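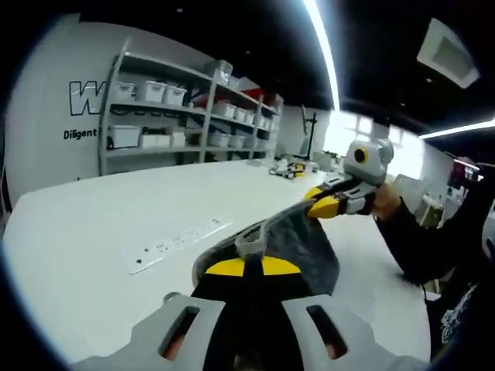

Hello all, and thank you to Sumathi for her long answer in March about finger pads, which I only now had time to test properly. I quote the part of her message I reply to lower down. We have now used the two types of pads on the hand-held grippers, the hard ones from Tradetti and the softer ones printed by Bautista, and I have some results and also one question about cameras. All tests were with cloth pulled between two grippers, because this is where we had the most trouble. The yellow pads are the soft ones, and you can see how the dark gray cloth goes tight on the diagonal from one gripper to the other when both hold a corner. With the hard pads I could not reach this tension in a comfortable way.

Sumathi Mudaliar wrote:
> In my experience the pad material matters less than people think.
> If the cloth slips, first look at how much of it is between the
> fingers. A corner with only a thin fold will slip from any pad. We
> had the same complaints at Nenia and after we asked the operators to
> take a deeper grip, most of them stopped. I would also check that the
> two fingers close parallel. Soft pads can hide a bad alignment for a
> few weeks and then they wear on one side.
>
> Did you try the same cloth with both pads, by the same person? If
> not, I would be careful to compare.

You were right that we did not compare fairly the first time. The hard pads were tried by Aishwarya and the soft pads by me, and she holds the trigger in a different way. So we did it again. Each of us made 400 pulls, half of them with every type of pad, same cloth, same table, and we changed the pads at the middle.

The deeper grip helps a lot with the hard pads. Before, Aishwarya lost the corner very often, and now it is only from time to time. But there is still a difference between the pads, and it is larger when the pull is slow. When the pull is quick both are almost the same. I do not have an explanation for this and I would be glad to hear one.

About the alignment, I found that one of our grippers closes with a small angle. I corrected it with a washer of paper, which is not beautiful, but it holds. After the correction I repeated only the slow pulls and the soft pads were still better. The wear I cannot judge yet. Bautista says the old set at Tremodcombe had more than 3000 closings before he changed it, but that was with boxes and cups, no cloth.

One disadvantage of the soft pads: when you open the fingers, thin cloth sometimes stays on one pad and you must shake the hand. In the recording this looks like a movement with intention, and Mahnaz has to cut it out later. She is not happy with it. With the hard pads the cloth falls immediately.

Now the question. Our camera module sits on top of the gripper, over the hand, and the wide lens sees the fingers and also most of the room, with the ceiling lights and the window. For cloth of dark color the folds near the fingers come out very dark if the window is bright behind. I tried to fix the exposure by hand and it became better at the window side of the table and worse at the other. Does somebody here use fixed exposure for dark fabric, and with which light? Or is it better to close the blinds and accept more noise?

If someone wants the list of pulls, file 954 in the shared folder is the corrected one. Please do not use the earlier file, it has the two persons mixed.

Ravindran, you asked for the drawing of the pad. Bautista will send it when he has added the dimension of the slot, he forgot it in the first version.

Best regards from the Chettiar lab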